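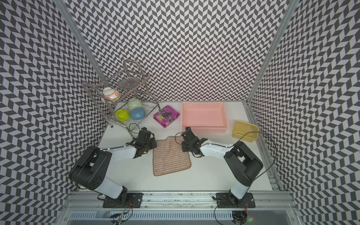 Well water came back high for nitrate, do I need a whole-house system?

Posted in Home Water & Wells by rodel_c

Hi all, first time posting so bear with me. We bought a place outside Nollalville last April, on a private well, 256 feet deep according to the driller's log the sellers left in a kitchen drawer. The sale went through with just a bacteria test, which passed. I finally sent in a fuller sample this month and the nitrate came back at 14 (the lab sheet says mg/L as N, and the limit for town water is 10). Iron is a bit high too, nothing else flagged.

So I called two places. Hikent came out and quoted me a whole-house anion exchange tank plus a softener, and the number made me sit down. The other outfit, Costa, said over the phone that an under-sink reverse osmosis unit would do it for $439 installed. Those are very different answers! The Hikent guy kept saying we'd be "showering in it," which got my wife worried. We have a four-year-old and my sister is staying with us from next month with a newborn, so I don't want to be cheap about the wrong thing. But I also don't want to buy a tank the size of a water heater if I don't need one.

Also, is boiling OK in the meantime? And the fridge has a filter in the door line, does that count for anything?

Thanks, Rodel Calimlim

wellwife_est

Hi Rodel, welcome! First thing, please stop boiling it if you've started. Boiling kills germs but the nitrate stays put while the water steams off, so you end up with a bit more per cup. Use bottled for drinking and cooking until you get this sorted, and most of all for your sister's baby. Mixing formula with high nitrate water is the big danger, it can mess with how a tiny baby's blood carries oxygen. I'd tell her before she even packs, and have her mention it to the pediatrician too.

Nitrate doesn't really go in through your skin, so showers and laundry and all that are fine at the level you've got. I get a little cross at salesmen who use that line. Just don't let the little one drink the bath water (mine did, constantly).

We were at 12 when we moved in and went with RO under the kitchen sink. I paid $388 for ours and my brother-in-law put it in over a long lunch. There's a small tank and a separate little faucet, and you change the cartridges when they tell you to. The one thing I'd do differently is run a line over to the fridge right away, because everybody in my house kept using the ice maker out of habit. And no, the filter in the fridge door almost certainly does nothing for nitrate. Those are carbon, they're for taste and chlorine. Look up your model if you want to be sure.

Get it tested again after the unit goes in! Take the sample from the new faucet. Then once a year, and I like spring because that's when ours runs highest, with all the rain and the fields getting fertilized.

dug_too_deep

RO. Costa did my neighbor's and it was fine. Softener won't touch nitrate by the way, so if they sold it to you like that, it's a no from me.

Esine Rd Pete

I'm going to go a different way from the other two, or at least add something. I agree on the RO for drinking water, go ahead and do that. But 14 in a well that deep would make me want to know how it's getting in there. Mine is only 81 feet so I expect trouble, but yours should have a fair bit of ground between it and whatever's on top.

I'd look at the well cap before spending anything else. Mine had a crack you could fit a quarter in and there were earwigs living down there, lovely. Look for a casing that's cut off too low, or where rain puddles against it. Then find out where your septic field is and how far it sits from the well. If the house has been there a while it might be closer than anyone would allow now. And if there's an old barn or a spot where they kept animals, that ground can leak nitrate for years after the cows are gone.

You passed bacteria once, but I'd run that again alongside the nitrate, after a good hard rain. If both come back bad then surface water is getting in and you need a well contractor, and a filter company is the wrong call. A new sanitary cap is cheap. Having the casing looked at with a camera is more, I think I paid around what you'd pay for the RO, but I put it off for two years and wish I hadn't.

Also call your county health department. Ours gave out a list of certified labs and the lady there looked over my results with me on the phone for nothing. If you do buy the RO, check that the box or the manual says it's certified for nitrate reduction specifically, they aren't all, and ask how high the nitrate can be coming in before it stops keeping up. Low water pressure makes them work worse too, so ask Costa to check yours while they're under the sink.

rodel_c

Thank you all, this is so helpful. Bottled water is on the counter as of tonight. I went out with a flashlight and the cap is missing one of its bolts, so Pete, you may be on to something. Calling the county in the morning and I'll post the new numbers when I have them.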